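Keeping Drivers Past the First Year

When Hülya Tokgöz took over staffing at Prosow, a regional freight carrier with 128 trucks, she spent most of her first month reading exit forms. Pay came up less often than she expected. Drivers wrote about waiting at docks, about loads changed at the last minute, and about calling dispatch and getting a different answer each time.

Hiring had never been the company's weak point. Ads went out, applications came in, and the orientation room filled up. The trouble started after that. A driver would finish training, run a few weeks of long hauls and leave before winter.

Tokgöz started with the schedule. New drivers at Prosow are now assigned to one dispatcher for their first 60 days and are kept on lanes they have already driven with a trainer. They get their home dates in writing. If a load would break a home date, the dispatcher has to call the driver and ask first, and the driver can say no without it going on a record.

Ertuğrul Özkan, who runs the dispatch floor, was against the idea. He thought it would leave good freight sitting in the yard. In the first few weeks it did, and two customers complained. He got around it by holding back a small group of senior drivers who like irregular work and are paid extra for it.
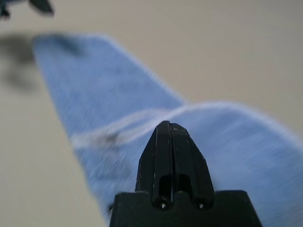
Zerrin Kırmızıgül says the phone call matters more to her than the home date itself. At her last carrier, she found out about changes from a message on the cab unit, usually after she had already told her family when to expect her. She has given up a weekend twice since joining Prosow, both times by her own choice.

Waiting time has been harder to fix. A carrier has little control over how fast a warehouse unloads, and many drivers are paid by the mile. Prosow now pays for waiting once a driver has been at the dock for an hour. It also keeps a list of slow sites, and sales staff look at it before they renew a contract. One shipper, Ploletti, moved its receiving window earlier after seeing its own place on the list.

Smaller carriers may find some of this out of reach. Plerent, which hauls building supplies, has one dispatcher for the whole fleet, so there is nobody to assign. Its answer was a $2000 bonus paid in 4 parts over the first year – the last part being the largest. Hatice Çınar, the office manager, says the bonus has helped, but that drivers still leave over the same things they always did, mainly old equipment and early starts.

She plans to try written home dates in November, when building work slows down and there is more slack in the schedule.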